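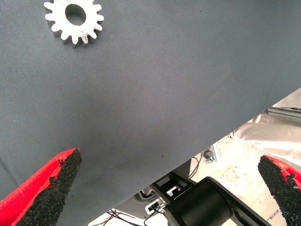
Setting Up a Crafting Loop in Skindon

The loop described on this page applies to characters who have reached Mindham and opened the second workshop tier. Before that point the required recipes do not appear in the crafting list. All steps were checked on the current live build. The test server uses different decay values and is not covered.

What you need

Mak class at rank 6 or higher
Workshop permit from the Mindham quartermaster
332 ore, any grade
9 empty inventory slots
Fustix add-on (optional)

Step 1. Set your home point

Go to the Mindham gate and bind at the stone on the left side. The inn also offers a bind point, but it puts a loading screen between you and the workshop. Binding costs nothing and replaces your previous home point.

Step 2. Move the ore to shared storage

The workshop pulls from shared storage first and from your bags second. If ore is split between the two, the queue stops when shared storage runs out and has to be restarted by hand. Put all of it in shared storage. Mixed grades are fine. The queue uses the lowest grade first, and this order can't be changed.

Step 3. Queue the ingots

Open the smelter, select Plain Ingot, and set the quantity to maximum. The queue keeps running while you are in the same zone. It pauses on zone change and on logout.

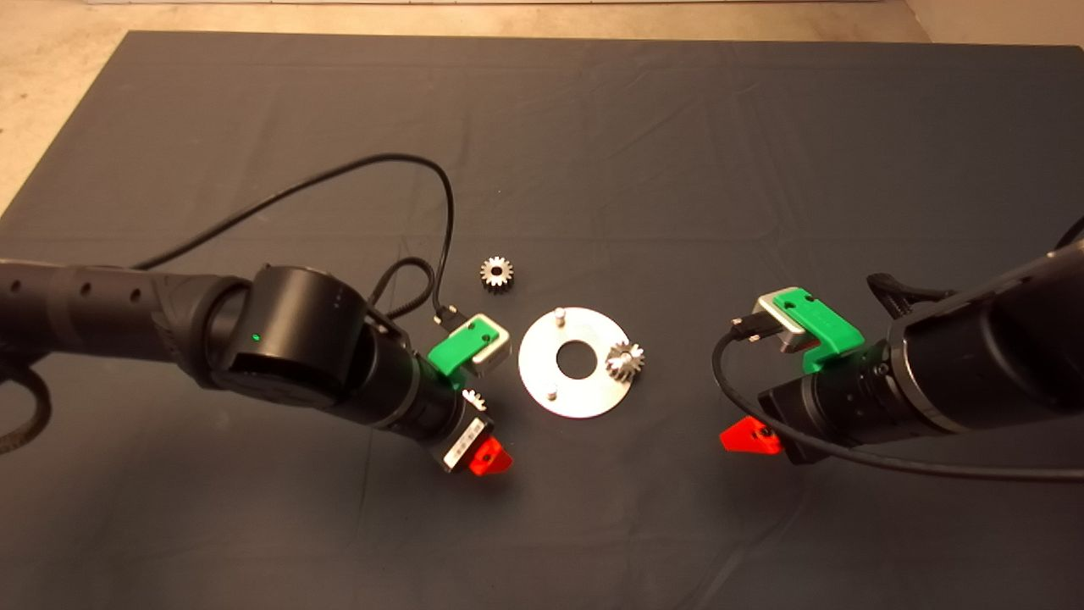

Do not start a second queue at the other smelter. Both draw from the same stock, and the game reserves ore for each when the queue is created. Canceling a queue returns the reserved ore by mail, with a delay.

Step 4. Craft and break down

Craft shields until the ingots are gone, then break down every shield below blue quality. Blue and above should be kept for sale. Each breakdown has a chance to return one ingot, so hold the results until you have enough for another shield.

With Fustix installed, the breakdown can be done in one pass. Open its panel, set the quality limit to green, and press Run. Lock any item you want to keep first. The add-on skips locked items but ignores favorites.

Step 5. Sell

List no more than 6 shields at a time. Prices in the Mindham market drop for the rest of the day once one seller passes that number. The count resets on Thursday with the weekly maintenance.

Known problems

The queue shows 0 remaining but does not finish: leave the zone and come back.
Fustix panel is blank: reload the interface 2 times. The first reload only clears the cache.
Permit missing after a rank change: speak to the quartermaster again. The permit is reissued free of charge.

Breakdown order corrected in February after a report from Sosina Zeleke.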